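Galería: enseñar a un robot a poner y quitar la mesa

Nesma Belkadi — taller de teleoperación de Ilbridge

Llevo desde junio metida en un proyecto que me tiene encantada y ya iba siendo hora de colgar algo. Quien siga esta página desde hace tiempo sabe que empecé con brazos pequeños de escritorio, moviendo cubos de un lado a otro, y que lo pasaba en grande con aquello. Lo de ahora es otra escala (y otra paciencia): brazos robóticos sobre una mesa grande, vajilla de verdad y una persona que los guía con las manos para que aprendan a manejar platos, cubiertos y bandejas.

El proyecto se llama Staroser y la idea cabe en dos líneas. Una operadora mueve los mandos, los brazos de la mesa copian sus movimientos y el ordenador lo guarda todo: la posición de cada articulación, la apertura de las pinzas y lo que ven las cámaras. A cada pasada completa la llamamos demostración. Con un buen montón de demostraciones se entrena un modelo, y luego el modelo intenta hacer la tarea sin que nadie toque los mandos.

Contado así parece sencillo. Después te sientas, agarras los mandos y descubres que levantar un tenedor es un asunto muy serio. Con tus propios dedos lo haces sin mirar, notas el borde, lo giras un poco y ya está. Con los mandos no notas casi nada y tienes que fiarte de los ojos, así que los primeros días una empuja la vajilla por toda la mesa. ¡Y cómo se disfruta la primera vez que sale limpio!

La tarea que nos ocupa esta temporada tiene que ver con un plato, una bandeja y unos cubiertos. Nos interesa sobre todo la coordinación: que un brazo trabaje mientras el otro espera en un sitio donde no estorbe, y que el plato se pueda mover con lo que lleva encima. Los cubiertos son ligeros y resbalan a la mínima. Si inclinas el plato de más, se van todos hacia un lado y toca decidir en el momento si la demostración se salva o se repite.

Sobre los números, que siempre me los preguntáis: la meta de esta fase son 300 demostraciones válidas. Las 100 primeras las hicimos con la vajilla siempre en posiciones parecidas, para que el modelo tuviera una base, y a partir de ahí empezamos a variar. Una sesión mía da para 80 intentos si el día viene bueno, y no todos entran en el conjunto final. Los que tienen titubeos largos o choques los apartamos en otra carpeta, que también acabará sirviendo para algo.

Las tres imágenes van seguidas. Están tomadas desde puntos de vista distintos del mismo montaje y me gusta verlas juntas, porque lo que desde un sitio parece evidente desde otro casi no se entiende.

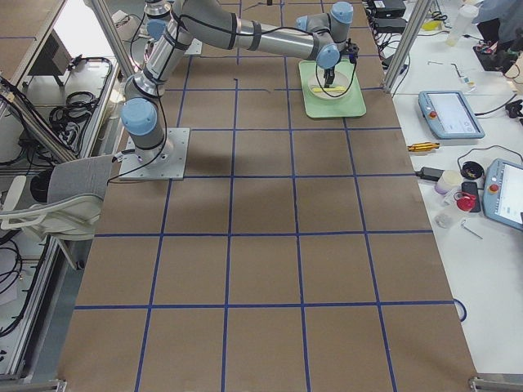
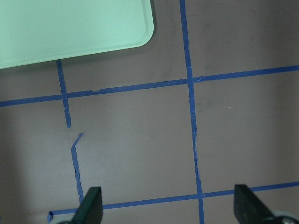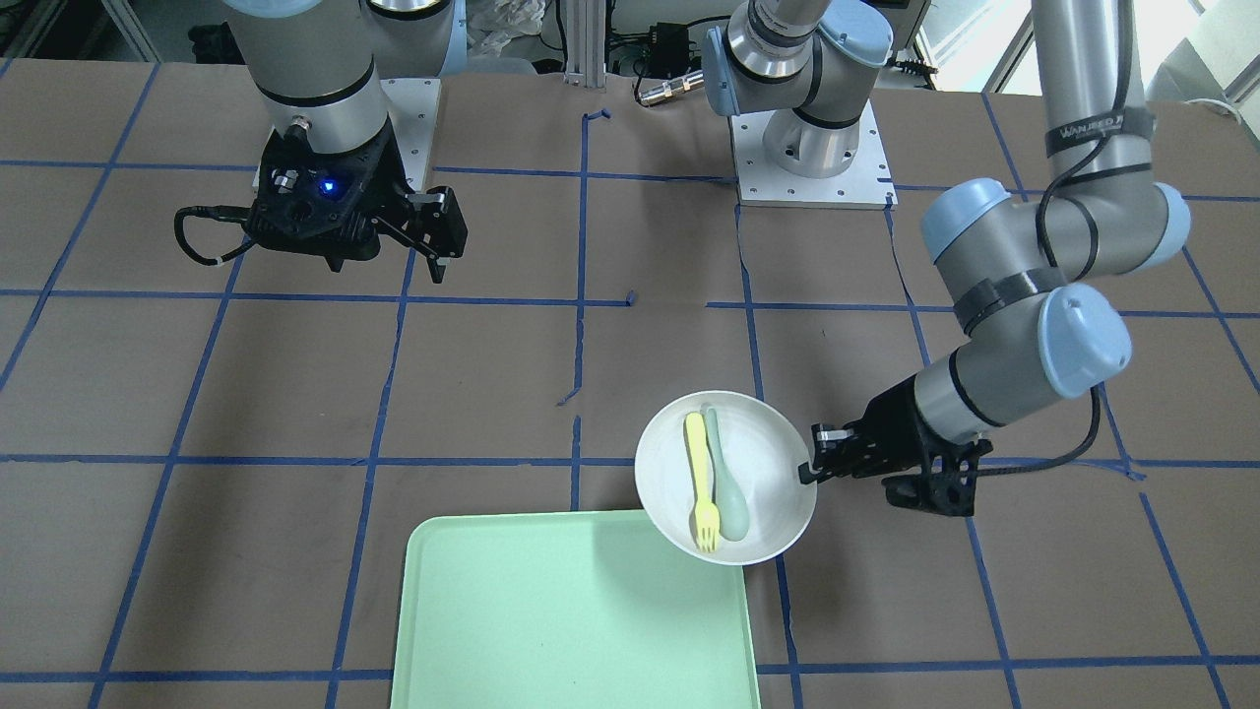 La pinza sobre el plato blanco y el objeto amarillo; la mesa vista desde la muñeca del robot; el plato, algo inclinado, con el tenedor y la cuchara.

Unas notas para quien quiera los detalles.

La primera es mi preferida por el momento que recoge. La pinza está justo encima del plato, con los dedos apuntando hacia la pieza amarilla, y para quien lleva los mandos ahí se concentra toda la tensión. Bajar ese último trozo cuesta más que todo el recorrido anterior. Mi truco es parar un instante antes de descender, comprobar que los dedos quedan a los dos lados de la pieza y bajar sin corregir. Las correcciones a media bajada se notan muchísimo en los datos, y el modelo las copia con un entusiasmo digno de mejor causa.

La segunda es la que más sorprende a las visitas. Cuando alguien se sienta por primera vez a los mandos suele pedir la cámara de la muñeca, convencido de que con ella lo verá todo mejor, y se encuentra con los dos dedos negros abajo, mucha mesa, mucha cinta azul y la esquina de una bandeja. Para el agarre fino es estupenda. Para orientarse hace falta la otra vista, la general, y aprender a saltar de una a otra con la mirada es media formación. Yo tardé varias sesiones en dejar de mover el brazo hacia el lado contrario.

En la tercera hay dos brazos sobre la mesa y solo una de las pinzas está con el plato. La otra cuelga sin sujetar nada. Me fijo mucho en eso cuando reviso grabaciones: un brazo quieto también forma parte de la demostración, y si la mano que espera tiembla o se pasea, el modelo acaba moviendo ese brazo sin motivo. Fijaos también en los dos cubiertos, casi paralelos, con toda la parte derecha del plato libre. Mover un plato así es un ejercicio precioso — y muy traicionero — porque la atención se te va al borde que sujetas y te olvidas de la carga.

La cinta azul nos la preguntan en cada visita. Para nosotros es una referencia para colocar las cosas: «el plato en la segunda casilla, la bandeja una más abajo», y la persona que prepara la mesa y la que lleva los mandos se entienden a la primera. Está puesta a mano y se ve. Hay trozos arrugados, puntas rasgadas y líneas que no acaban de ser rectas. Hubo un debate muy largo en Ilbridge sobre si rehacerla con una plantilla, y de momento se queda como está. Cambiar el fondo a mitad de una recogida de datos es meterse en un lío, y yo además le tengo cariño.

También me han escrito preguntando por el programa. Para grabar usamos Flurkance, que es de la casa y todavía tiene sus manías: si abres una sesión nueva sin cerrar la anterior, numera las demostraciones desde el principio y luego hay que desenredarlo a mano. A cambio, la revisión es comodísima. Pone todas las cámaras en paralelo, te deja avanzar paso a paso y marca los tramos en los que el brazo ha estado parado más de lo normal. El complemento que sincroniza las cámaras con los mandos se llama Xie y, desde la última versión, va fino. Antes la imagen llegaba un pelín después que el movimiento y había que descartar cosas que a simple vista parecían perfectas. ¡Qué disgustos!

Consejos para quien vaya a sentarse a los mandos por primera vez, sacados de mi libreta tal cual:

Ajusta la silla antes que nada. Con los codos en el aire no aguantas ni media sesión.

Haz 8 pasadas de calentamiento sin grabar. Sirven para que las manos recuerden la escala, que cada día parece distinta.

Mueve despacio, pero sin pararte. La lentitud continua se aprende bien; los parones, fatal.

Abre la pinza antes de llegar al objeto. Parece una tontería y es el error que más se repite en las grabaciones de principiantes, incluidas las mías.

Si algo se cae, termina el movimiento con calma, marca la demostración y sigue. Las manos enfadadas se ven en la gráfica.

Cambia de persona a menudo. Cada cual coge los cubiertos a su manera y esa variedad le viene de maravilla al modelo. Yo entro siempre desde arriba; hay compañeras que se acercan de lado con una elegancia que me da muchísima envidia.

Lo próximo será mover la bandeja de sitio entre una demostración y la siguiente, cosa que hasta ahora hacíamos muy poco, y probar con las dos pinzas trabajando a la vez sobre el mismo plato. Lo segundo me hace una ilusión tremenda. He hecho unos cuantos ensayos fuera de grabación y coordinar las dos manos se parece bastante a llevar una fuente llena por un pasillo estrecho: avanzas con todo el cuerpo en tensión aunque lo único que se mueva sean los brazos de la mesa.

Iré subiendo más imágenes cuando tengamos revisada la tanda siguiente. Si trabajáis con teleoperación y tenéis trucos para el agarre de piezas finas, escribidme por el formulario de la página, que contesto a todo (con retraso, pero contesto). Y si sois de los que guían el brazo directamente con la mano, sin mandos, también me interesa mucho saber cómo os organizáis para no tapar las cámaras.

Página actualizada el 16 oct 2025.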